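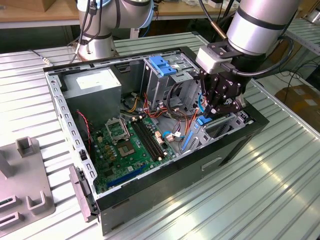 A desktop tower on its side with the side panel off.

The small repair trade in Coşkun

Jan 16, 2019

Coşkun has one main street and, until the spring before last, had no repair shop on it. People who needed a computer mended drove to the next town or bought a new one. Beril Özkan opened hers in an old seed merchant's, a building with 1866 cut into the stone over the door.

She charges a flat fee of 120 lira to look at a machine, and takes it off the bill if the owner goes ahead. Last year she booked in 1141 jobs. Most were dull ones – full disks, tired fans, a power supply that had given up. Laptops are now the larger part of the work, and she likes them less. Glued batteries take time, and customers do not like paying for time.

Parts are the other trouble. Yiğit Değirmenci buys scrapped office machines in bulk and sells the good pieces on to nine shops in the district, Özkan's among them. He says older desktops are still the best stock he gets. The screws are standard and the drives come out without a fight.

"A school will throw away a whole room of them for want of memory," he says. "I can't store them all."

Özkan has started an evening class in the back room, mainly for pensioners and a few teenagers. They learn to clean a fan, fit a drive and copy their photographs somewhere safe before touching anything else. The January class is full, and the next one will run once the heating has been fixed.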